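Soup, allegedly

Posted Monday, June 6, 2022

I have been to enough robot demos to have a routine. I eat beforehand, I stand near the side so I can see the operator's hands, and I don't clap until somebody tells me what the thing costs. On Saturday I drove 45 minutes to the Treneteo open day and did all three, although the eating beforehand was a mistake because the sandwiches were very good.

The invitation promised "a kitchen assistant that learns from you." I read that line several times and still couldn't say what I was being promised. Does it learn from me, personally, on a Saturday? Does it learn from somebody on the payroll and then come to my house already knowing things? The man who did most of the talking, Trefor Pugh, was decent about it when I asked. He said a person guides the arm through a job many times over and the software works from those recordings. Fine. That is a sentence I can understand, and I wish it had been on the invitation.

The job on the day was stirring a pot. They had a counter and a stove set up at the far end of the building, with a rope to keep us back and a screen showing what the arm's own camera sees. I liked the screen. It's hard to fool people much when they can see the same thing the machine sees, and the view is not flattering - mostly gripper, with a slice of the job behind it.

We got 19 minutes of demonstration. I timed it, because the schedule said 60 and I wanted to know where the rest went. It went to a talk about a product called Brelorow, with slides, and I still don't know whether Brelorow is the arm, the software or the subscription. A woman in front of me asked and was told "it's the whole experience," and she wrote that down with a look I recognized.

So, the stirring. The arm holds a wooden spoon by the end of the handle and moves it around in the pot. It does this slowly and steadily and with no sign of boredom, and I'll give it credit for that, since I am bored by stirring in well under a minute. But I cook most nights, and moving the spoon is the easy part. The hard part is noticing that the bottom is catching, or that it's gotten too thick, or that the kids have turned the heat up. I asked Pugh what the arm does when the bottom starts to stick. He said they were "looking at force." I asked if it could turn the burner down. He said not this version.

I also asked who puts the spoon in its hand. A person does. Who washes the spoon? Same person, I would guess, though we moved on before I got an answer.

A man from a firm called Numberg, who seemed to know the business, told me over coffee that I was being unfair. His point was that gripping a thin round handle and not letting it slip is harder than it looks, and that five years ago you wouldn't have gotten this far outside a lab. He may be right. I don't build these things. But the brochure on the table between us had a smiling family on it and the word "dinner" in large type, and nothing in it about handles.

They say there will be another open day next March. I asked for a list of what will be different by then and was given a tote bag.

Pictures from the arm's camera, the same view we had on the screen.

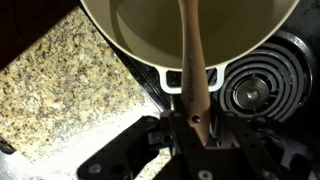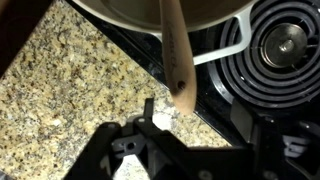
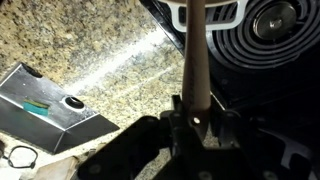
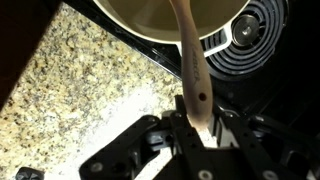

The gripper and the long pale handle, at the stove end of the counter.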